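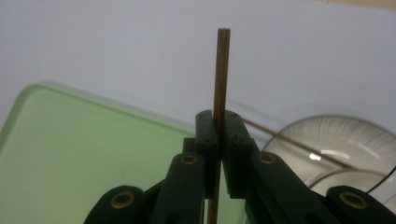 Comparison of Two Finger Block Designs for a Hand-Held Parallel Gripper
Student Project Report
Prepared by Masaru Wada
Project adviser: Katsuhiko Okabe
Submitted Thursday, August 1, 2024

1. Purpose

This project compared two sets of finger blocks, referred to in this report as the Claso and Burko sets, on the same hand-held gripper. The laboratory uses the gripper to record demonstrations of small handling tasks. Users had reported that thin round parts turned in the grip during these recordings. The project was asked to determine which set should be fitted as standard.

2. Equipment

All trials used one gripper body with a parallel linkage. The linkage arms pivot on brass-colored bushings, and the finger blocks are fastened with small recessed screws. The test part for the main trials was a thin brass rod, held upright so that it passed fully through the grip and projected above the blocks. Glass dishes were used in a second series. Both sets of blocks were printed from the same Fujimoto filament. The Claso blocks have flat inner faces. The Burko blocks have a shallow vertical groove.

A wrist camera supplied by Jastton recorded each trial. Its position was not changed when the blocks were exchanged.

3. Procedure

Each set was used for 30 rod trials and 30 dish trials. In a rod trial, the operator closed the jaws on the rod at mid-height, lifted it 200 mm, held it for 4 seconds, and returned it to the bench. A trial was recorded as a failure if the rod slid, fell, or turned far enough to move a pencil mark on its side out of the camera view. In a dish trial, the operator gripped the rim and followed the same steps.

The screws were tightened before each series. The first Claso series was discarded and repeated after one block was found to be loose.

4. Results

The Burko blocks held the rod with fewer failures. Most failures with the Claso blocks were rotations, and the rod was seldom dropped. With the dishes the order was reversed. The groove reduced the contact area on the rim, and the dish tended to tip toward the operator during the lift.

In the recordings, the tip of the rod was easy to locate against a plain wall. The rims of the glass dishes were harder to follow because of reflections, and several dish trials had to be judged from the operator's notes.

5. Limitations

One operator performed all trials, and grip force was not measured. Wear on the block faces was not examined.

6. Recommendation

The Burko set should be fitted for work with rods and other thin round parts. The Claso set should be kept for dishes and flat-edged items. A further series with a force sensor and a second operator is proposed for December, subject to the approval of the adviser.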